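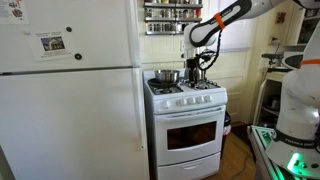 Energy labels on household appliances should state consumption per year of actual service life, with the expected life printed beside it. The present labels report a test result taken from a new unit. They say little about the same unit after its seals have hardened and its coils have collected a decade of dust.

Bromholm council's rebate program shows the problem. It pays residents to replace a fridge according to the label on the new one, with no measurement of the old one. In July I put a plug-in meter on two machines in the same street. The older, a plain two-door unit, projected to 566 kWh a year. Its replacement candidate was labelled at 273. On those figures the case for scrapping looks settled, but a new door gasket and a clean condenser brought the older unit down far enough that I would want the sum done again before anyone hired a trailer.

Two measurements in one street prove very little, and I don't offer them as a survey. They do show that the variable the program ignores is large enough to matter.

The usual objection is cost. A metering scheme needs meters, and Millska, the next council over, estimated it would need more than 2,000 of them. I think that figure assumes one per household. A library loan pool with a 5 day borrowing period would need far fewer, and the meters are robust. Staff time for checking returns is the larger expense and ought to be budgeted separately.

A second objection is that people won't do maintenance. Some won't. Many have never been told which part to order, and manufacturers could fix that by printing the gasket number inside the door, where the model plate already sits.

Ambient temperature also needs attention. A fridge in an unlined garage is a different load from one in a kitchen, and any reading should be recorded with its location and the room temperature — morning and evening at minimum. The council's draft form has no field for either.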